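Pastmont costume store: progress since May

To: Corina Sârbu
From: Crisanto Cabrera

The short version is that the shelves are up, the moths are gone as far as we can tell, and the grant has not been spent on anything you would have to explain upstairs. We have sorted 608 pieces and found a home for almost all of them. The holdouts are mostly hats.

Small and sheer things have been slower going than coats. A coat goes on a hanger and stays a coat. Scarves, veils and stockings went into the old trunks as separate items and came out as one. Each now gets its own clear bag, and anything that still has its paper tag keeps it, in the bag with the fabric, where it can be read without unpacking.

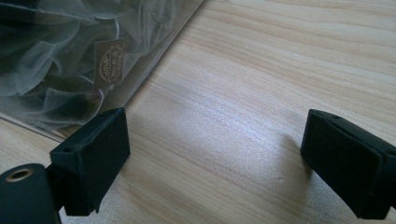

Nothing is ironed before it goes in. I know the application promised "pressed and folded" — I wrote that line in April, before I had met the contents of the Voicu trunks. Pressing will happen when a piece is lent out, and the borrower can admire our steam iron then.

Two matters are still open. Jasis delivered the drawer dividers in the wrong depth and has agreed to swap them, though not to say when. And the four boxes from the Pimitz bequest have yet to be opened, partly for want of table space and partly for want of courage.

I would like to move the remaining shelving money to bags and labels, if you have no objection. The revised budget is attached.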